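September 14, 2018

Slept badly, got up before the radio, and decided that what was wrong with my life was the fruit.

The fruit has been living on the counter next to the toaster since June. It started as a temporary arrangement, like the folding chair in the bathroom. Bananas on the left, apples wherever apples roll to, a lemon in the back that I believe I have now owned longer than my winter boots. Every time I make toast I warm up a banana. I have eaten a lot of warm banana this summer and I am not a better person for it.

So yesterday I took the bus out to Gerdale, 30 minutes each way, and walked through Hivuvell until I found the storage aisle. Hivuvell has an entire wall of things to put other things in. I stood there a long time. There was a bamboo bowl for 62 dollars, and I picked it up and put it down very gently and backed away. There was a Keskinen wire thing on three levels, which looked like a place to keep a small, well-behaved bird. In the end I came home with bus fare, a pretzel, and nothing to put fruit in. My feet hurt and I was in a mood to be rude to the lemon.

This morning, then, I sat down with coffee and looked at baskets online like a grown-up. I was at it until 10, by which time the coffee was cold and I had opinions about handles. I keep going back to the same yellow plastic one. I think it's the color. My kitchen is the color of dishwater and could stand some yellow.
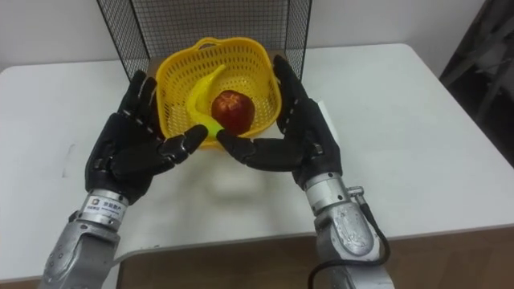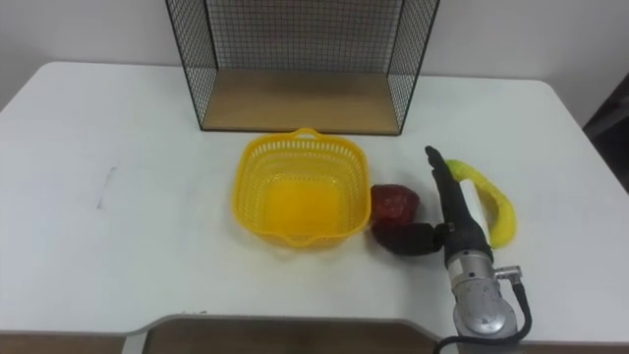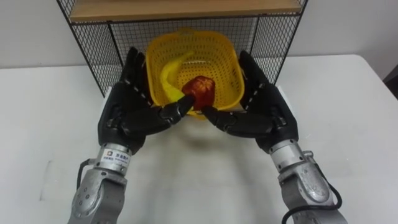

Yellow basket, white table, red apple in all three. The banana is in the basket in the first and the last.

Points in its favor: it has little holes in the sides, so things can breathe, and I could rinse it in the sink instead of wiping it with a damp cloth and regretting it. It's square with rounded corners, and the counter between the toaster and the wall is also more or less square, if you ignore the outlet. There's a handle, so I could carry the whole business to the table as if I were serving someone.

Points against: a banana is a long fruit and does not care what you bought for it. In the first picture the stem is sticking out over the front rim, and I know exactly how that goes in my house. I walk by with the laundry, my sleeve catches it, and the next thing I hear is an apple on linoleum. Also I don't own one banana at a time. I own six, in a clump, and then I own six brown ones. I would need to become a one-banana household, and I don't know that I have the discipline.

The middle one is where I got stuck. Basket empty, apple right there next to it on the table. I stared at that apple for ages. It is the story of my counter. I could spend any amount of money on a basket and I'd still set the apple down beside it, meaning to deal with it later.

I do like that rack behind it, the black mesh. It would hold the Dridov tins, which are currently on top of the fridge where I can't see what's in them. (Rice, I think. One is buttons.) But I went looking for a basket, and if I start in on racks I'll be up there with a drill by evening and the plaster won't survive me.

Measured the counter twice after lunch. Got two different numbers. Wrote both on the back of the gas bill, 92 dollars, which needs paying.

Threw out the lemon. It weighed nothing at all.

Did not order the basket. Moved the toaster to the other side of the sink, and had an ordinary cold banana at four, standing up.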